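Herel Reading Room: progress report to the Brindasa Fund, second period

The grant of 3000 was released in April and has been spent on books, shelving and the heating repair, in that order. The full ledger is with the Kang branch office.

We now have 287 registered borrowers, up from nearly 200 at the end of the first period. Most of the new ones are school-age children and their parents. The Friday evening opening has done better than the Saturday morning one, and we plan to drop Saturday after the summer.

Two items are behind schedule. The large-print order from Nostateo came short and we are waiting on the rest — mostly crime novels and two cookbooks. The catalog is still partly on cards. Typing it up is slow work and we expect to finish in the next period.

The technology and trades shelf, which you asked about, is in use. Books on welding, wiring and factory work go out most weeks, and the shelf has its own page in the new borrower leaflet.

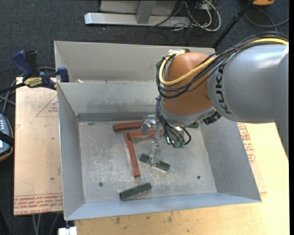 Kauko Nieminen asked that the report also mention the loan period, which he thinks is too short for the thicker manuals. He would like four weeks in place of two. We will try this from next month and report the late returns separately.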